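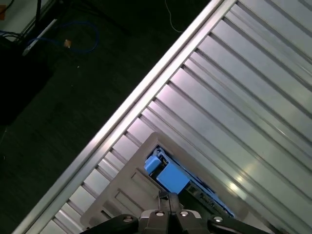

Figure 4. Gray tray and blue block, seen from the wrist.

Section 4: Recording Drive-Handling Runs with the Gorkine Method

Welcome back! By now your Flolar controller should be talking to the arm, so we can get to the part most folks have been waiting for, which is gathering demonstrations on desktop computers.

1. Home the arm and open the gripper all the way.
2. Load the Nutley task file and set the episode limit to 300 frames.
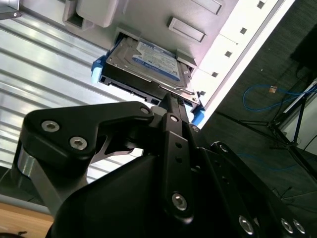

L. Somogyi

3. Bring the fingers up to the drive slowly, at 80 percent speed or less, and take your time (the policy learns your pauses too, so try to pause where you mean it).

Caution: Keep hands clear of the linkages whenever the arm is live.

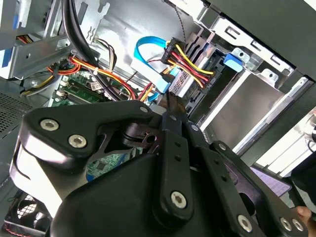

Can I mix runs from different computer cases in one training set?
Please do. Our January model was trained on 1212 episodes from 2 kinds of case, and it coped with a shifted start position much better than the single-case model did.

4. Save the run and mark it as a success or a failure. Keep the failures, please, as the scoring step in Section 5 uses them.

Note: If the wrist view looks washed out, lower the exposure one step and record the episode again. 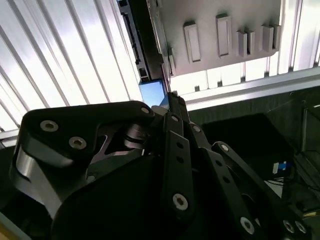 Figure 5. Gripper linkage and finger tip, wrist view against bright panels.

5. Park the arm before you close the session.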